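Otach opens lending service for small parts storage in Karnport

KARNPORT, 21 July 2024 -- Otach, the household sharing association of Karnport, today opens a lending service for people who repair, sew or build things at home. Members can borrow storage cases, hand tools and sorting trays for 20 days, in the same way as they borrow a book.

The service starts with 583 items. Most of them were given by households in the town, and the rest were bought with a grant from the Kuipers fund. Each item has a number and a short card with advice for its use. 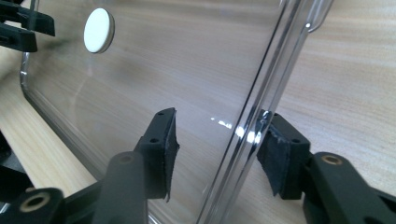 Clear plastic case with a round white pad on its face.

Otach began to prepare the service after a survey among its members. Many people answered that they stop a hobby when the first costs become too high, or when the small parts get lost at home. They asked for a place where they can try a thing before they buy it.

Membership costs 11 euros for one year and includes all loans. Children under 16 can borrow on the card of a parent. A member can have three items at the same time -- a tray with its lid is counted as one item. Late returns are not fined, but the member can take no new item until the old one is back.

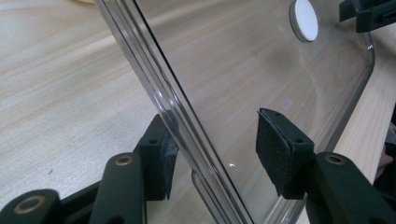
For Sebastian Marinescu, the long loan period is the most useful point. He said that a week was never enough for him to finish a repair, and that he would gladly pay the yearly fee only for this. He also asked that the desk stay open later in the evening, and Otach will decide on this in August.

The lending desk is in the former Kenska shop, on the ground floor, with an entrance without steps. Returned items are cleaned and checked before they go to the next person.

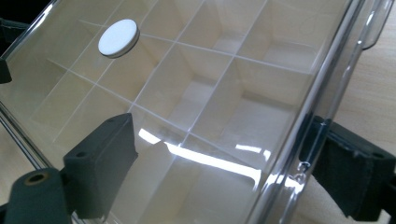 How to join

New members can register at the desk with a proof of address. The first loan is possible on the same day. People who wish to give items are asked to write a list first and leave it at the desk, and they will receive an answer by mail. Otach does not accept electric tools at this moment.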